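4.3 Comparing finger pads on the Fidov hand-held gripper

Use this procedure to compare the ridged pads with the flat pads before a set is chosen for a longer series. Complete Section 4.2 (camera mounting and cable routing) first. Both pad sets must be tested on the same objects, on the same surface and by the same operator.

Required items

Fidov hand-held gripper with ridged pads installed
Flat pad set, Jasham type 2
Hex key from the accessory bag
Test objects: at least one cylinder, one flat item and one soft item
Cloth or towel large enough to hold all test objects
Trial sheet (Appendix B)

Preparing the gripper

1. Open the fingers fully and release the trigger. The fingers must stop without touching the frame.

2. Check the pivot bolts on both arms. Tighten by hand with the short end of the hex key until side play is gone, then back off slightly.

CAUTION: Do not overtighten the pivot bolts. A stiff pivot changes the closing force on one side and makes the comparison useless.

3. Press each pad along its full length. A pad that lifts at the tip must be reseated before use.

4. Start the Bellamy recorder and confirm that the preview shows both pads with the fingers open. If only one is visible, return to Section 4.2, step 6.

Running the trials

5. Spread the cloth over the work surface. A soft surface such as a bed is acceptable and gives a harder test – objects tip more easily and the fingers can catch the fabric.

6. Stand the cylinder upright on the cloth. Leave enough clearance for both fingers to come down beside it.

7. Bring the open gripper in from the front and stop with one pad on each side of the cylinder. Hold this position for one second so that the approach can be found later in the recording.
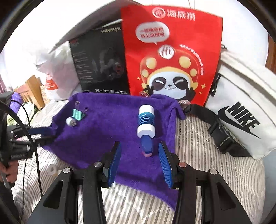
Figure 4-6. Ridged pads open around an upright cylinder on a towel.

8. Close the fingers slowly until both pads touch. Lift the object by 80 mm, hold, and set it down in the same place.

9. Mark the result on the trial sheet as Held, Slipped or Dropped. An object that turns between the pads but stays off the cloth is marked Slipped.

10. Repeat until 200 trials are complete for the pad set, divided evenly among the objects. Fit the flat pads and repeat from step 1.

NOTE: Background items may stay in view during the trials. Keep them in the same place for both pad sets, and keep straps and cables out of the path of the fingers.

NOTE: Ridged pads can pick up lint from fleece and similar fabrics. Brush the grooves between objects. Do not use solvent.

Reading the results

Compare the Slipped counts first. Dropped counts are often too low to separate the two sets. If the Slipped counts differ by fewer than 6, extend the test to 1000 trials per set or record the result as "no preference."

Pads that have completed an extended test should be replaced before normal use. Order them from Flatisau as a matched pair – single pads are not supplied.

Procedure owner: Nigel Rudd. Last reviewed in July.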